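### 3.2 The room

I'd pictured something much smaller, if I'm truthful, but we ended up in a bright room with a high white ceiling and tall black-framed windows. Bhupendra Sachdeva and I spent most of March working out where shared clothes ought to live in it. We logged 400 garment returns – shirts mostly, plus a few coats that drove us mad – and people kept going for whichever rail was closest to their route out. So the clothing rack went along the left wall, with a cart in front of it for bags and boxes (Figure 2).

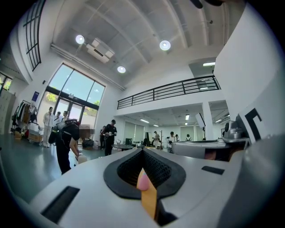 **Figure 2.** The room, with the clothing rack and cart by the left wall and the glass door at the back.

Daylight mattered too, and I hadn't planned for that at all! Dark garments got mixed up far more often on gloomy afternoons, so we logged the weather from then on.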